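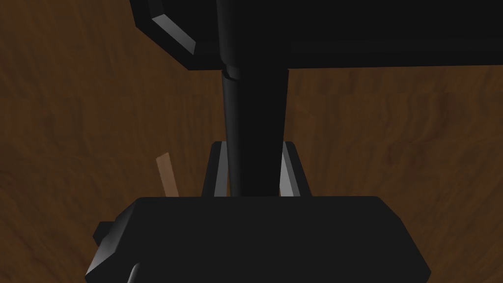 Open day, simulation bench: arm and gripper against the wood surface.

PRE-OPENING CHECKLIST – GERKCOMBE DEMO ROOM
Used by: Kastberg visits desk, August

1. Cables taped down from door to screens
OK. Tape is a colour that matches nothing else in the building.

2. Simulator starts from cold
OK on the second go. The first go produced a grey window and a long silence.

3. Gripper view loads, both fingers showing
OK. Fingers dark, with paler inner faces. Visitors at the back may struggle, so turn the screen brightness up.

4. Kitchen view loads
OK. Blue tiles on the left, plain wall behind, and nothing held between the fingers. Asadi's leaflet promises "a kitchen you could cook in". Leaflet to be reworded.
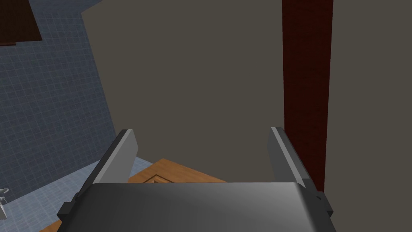
5. Emergency stop explained to visitors
Not done. The arm on screen can't hurt anyone, but the stop button on the desk is real and children will press it. Cover fitted.

6. Room numbers
Limit is 20 per showing. Roltuvholm has booked 94 and would like to come together. Reply sent, politely.

7. Noise
Fan on the main machine is loud – some 2 metres clear needed if the speaker is to be heard.

8. Wood surface view
Loads. Black rod upright between the fingers, small tan pieces either side. Leave it on the left-hand screen during the talk.
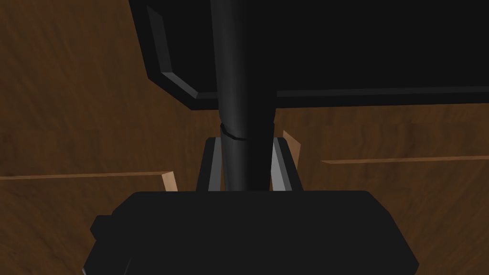

Can visitors drive the arm themselves?
Only at the desk by the window, one at a time, with a member of staff beside them.

9. Fire exit clear
It is now.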